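Wanduvex Puts Its House Rules for Two-Arm Robot Cells Online, Free for Anyone to Use

GUNDITBRIDGE, May – Hi, I'm Mimoza Dimitrov, and I run the automation practice group at Wanduvex. We have something new to share today, and I'm pretty excited about it! Our house rules for small two-arm assembly cells, the ones we've been scribbling on and arguing over for the past 23 months, are now a proper public guide. It's called the Clerden Guide, it runs to 60 pages, and you can download it without giving us your email address.

If you've ever set up a cell where two arms share one table, you know the formal safety standards come first. They still do. Our guide sits underneath them and deals with the everyday stuff: who gets the middle of the table, how high an arm should lift before it crosses over, what an operator writes down when a part gets dropped (and parts do get dropped). We ended up with 21 rules, each on its own spread with a checklist you can print and stick on the wall.

The rule people ask me about most is Rule 2, shared space. Only one arm may be moving inside the shared zone at a time, and the other one has to be holding still with its position confirmed. It sounds slow. Our own cycle times went up a little when we brought it in, and then we moved the part trays apart and got most of that back.

We also ask teams to run every new job in simulation before it goes anywhere near the floor, and to do it with the real part list, small pegs and all. Gear assembly is our favorite test piece for this. The parts are fiddly, the teeth have to mesh, and both arms want to be in the same spot. 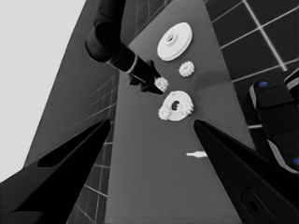
A simulated gear assembly job, with one gripper holding a small gear just above the table. Render: Wanduvex

For a run like this, the guide wants the loose parts laid out before the first move, a written pick order, and a saved log that somebody other than the programmer reads through. That last bit was my hill to die on. I've missed things in my own logs that a coworker spotted over one cup of coffee.

A few teams have been trying out the draft already. Agudelo, a parts supplier across town from us, used it on two cells and sent back page after page of notes, some of them quite blunt (thank you, I mean it). Their comments are why the section on restarting after a stop got completely rewritten, and why the handover form now fits on one side of paper.

The guide doesn't certify anything and it won't replace your own risk assessment. Please don't put it on a machine as a badge! Use it to get your operators and your programmers talking about the same table.

We'll be taking comments all summer, and the next edition should have a longer chapter on gripper changes, which we kept too short this time around.

The Clerden Guide is available now from the Wanduvex website, under Resources. Printed copies can be picked up at our Gunditbridge front desk.

Press contact: Mimoza Dimitrov, Automation Practice Group, Wanduvex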